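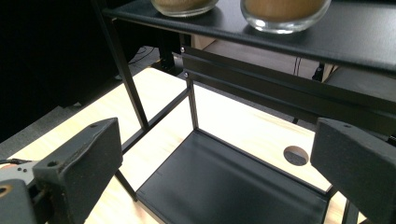
I've got a damp problem in a ground-floor flat in Flelden and would like some opinions before I spend money on it. It's a solid brick building, rented out before I bought it, and the back bedroom has black mould low down on the outside wall. It comes back every winter and I've started seeing it in June as well, which surprised me. The living room is fine. My table is in there with the black metal shelf on it and the two glass bowls on top, and I've never had so much as a musty smell on that side of the flat. The bedroom is a different story. Clothes at the back of the wardrobe smell, and the wallpaper has lifted off the bottom of the wall near the corner.

I had a firm called Raltavard round. The man put a meter with two pins on the wall, said the readings were high and quoted nearly £2000 for an injected damp course and replastering up to a metre. He was in the flat for ten minutes. A neighbour upstairs has no damp course work in her paperwork and no mould either, but she is a floor up so I don't know if that tells me anything.

Things I have done so far: washed the wall with mould spray, twice. Left the window on the latch during the day. Bought a dehumidifier tub with crystals in it, which collected 300 ml in a fortnight. Moved the bed out from the wall. There is one radiator, under the window, and I don't normally have it on because I only sleep in there. I dry washing on a rack in the hall.

Is it rising damp, or is it condensation? And is the quote reasonable if it is rising damp? I am not in a hurry but I would like it sorted before the heating goes on.

Posted by backbedroom_b, 27 August 2021 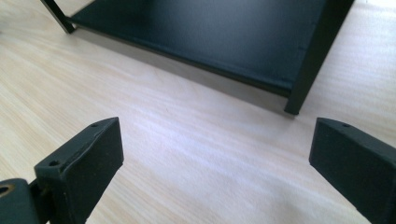

oldbrick_jerkton

Don't sign anything yet. Those pin meters are made for timber. On plaster they give high readings for salts, foil-backed paper and ordinary surface moisture, so a high number on its own doesn't tell you where the water is from.

Go outside first and look at that wall. What you want to know is:

Is the ground outside higher than the floor inside? Soil, paving or a flower bed piled up against the brick is a very common cause. It should be at least 150 mm below the damp course.

Is there a gutter or downpipe above that corner? Look at it in heavy rain. A leaking joint can run down the back of the pipe for years.

Are the air bricks blocked? People cover them to stop draughts, or they get painted over.

Has the pointing been done in hard cement? Old soft brick needs lime.

Then inside, tape a square of kitchen foil flat on the bad patch, all four edges sealed, and leave it two days. If there's moisture on the room side it's condensation. If it's on the wall side, water is coming through the wall. It's a rough test and won't settle it on a borderline wall, but it costs nothing.

Black mould mostly points to condensation. Damp coming up from the ground usually leaves a tide mark and white salts, and mould doesn't much like the salts. The lifting paper could be either.

If you still aren't sure after that, pay for an independent survey by someone who doesn't sell damp treatment. Mine in Jerkton was £379 with a written report. It found a cracked drain, and the repair to that was £400. I had been quoted far more than that for injections which would have done nothing for it.

nightshift_nan

Had this in my last place. Put the heating on low and stop drying washing in the hall. Mine went.

lazar_lane

Agree with the first reply about checking outside. I would add that leaving the radiator off is a big part of it. A cold room next to a warm hall with wet washing in it will pull the moisture in and it settles on the coldest wall, low down and in the corners, behind furniture. Set the radiator to 2 and leave it there, and keep the bedroom door shut when the rack is out.

Get a cheap humidity gauge. If the room sits above 70 per cent for most of the day you have your answer. The crystal tubs are fine in a cupboard but too small for a bedroom. A proper electric dehumidifier is what you need, and you can dry the washing in front of it with the door shut.

Also pull the wardrobe forward by a hand's width. If it has a back panel tight to the outside wall, the clothes will go on smelling whatever else you do. The Lazăr Street flats here all had the same trouble with fitted wardrobes on the north side.

backbedroom_b

Thanks all. Went out and looked, and the paving is one brick below the air brick at that end, and the air brick is full of paint. Will do the foil this weekend and ring Raltavard to say I'm leaving it for now.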